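From: Abhishek Pal
To: manipulation-users list
Subject: Re: Kivingate open day, bench 2

Naveen Awasthi wrote:
> Is anyone writing up the Kivingate open day? I could only stay for the
> morning talks and missed the afternoon bench demos. Mostly I want to know
> how the arm was set up for the tool work and whether the Hidix planner was
> running live or playing back. Also whether they changed the grip
> settings after the spring release.

Naveen,

I was at bench 2 for most of the afternoon, so I can cover that one. Bench 1 was the Solanki sorting cell and I only walked past it.

The planner was live. The operator, from Fallex, had the log open on the side monitor and restarted it twice when visitors asked. Playback was available as a fallback but I did not see it used. The config file is revision 479. The one in the shared folder is 381, which still has the old wrist offsets, so do not compare against it.

Setup: one arm holding the tool, a second two-finger gripper facing it, view from the second one's wrist. The task is to hold a hand tool with a thin metal point above a shallow tray of liquid and keep the tip where the operator asks for it. There is no force sensing at the tip. Everything depends on the tool not rotating in the fingers, and the grip settings have been changed for that reason - closing speed is lower and the hold current is higher than in the spring release.

They ran 11 approaches while I was there. On 2 of them the operator stopped the arm early and regrasped. The stated cause was a slow drift in the handle angle, visible in the log before it was visible to anyone standing at the bench. I asked for the drift threshold and was told it is still set by hand.

Two points for anyone who plans to copy the setup. The cable on the arm needs enough slack for the full wrist range, and the operator checks it before each run. Reflections off the liquid are a known problem for the tip detector, so the tip position is computed from the grasp and the tool length.

Still from bench 2, orange-handled tool over the yellow tray:

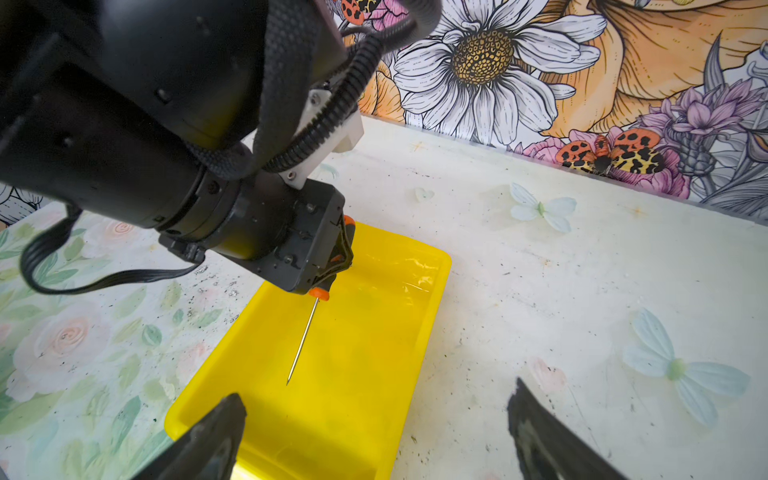 Naveen Awasthi replied off list that computing the tip from the grasp only moves the error into the handle angle, and that he would want a calibration touch after every regrasp. I agree. The operator did one at startup and none after the two regrasps, at least as far as I could tell from the log.

I have asked Fallex for revision 479 and will post it when it comes.

Abhishek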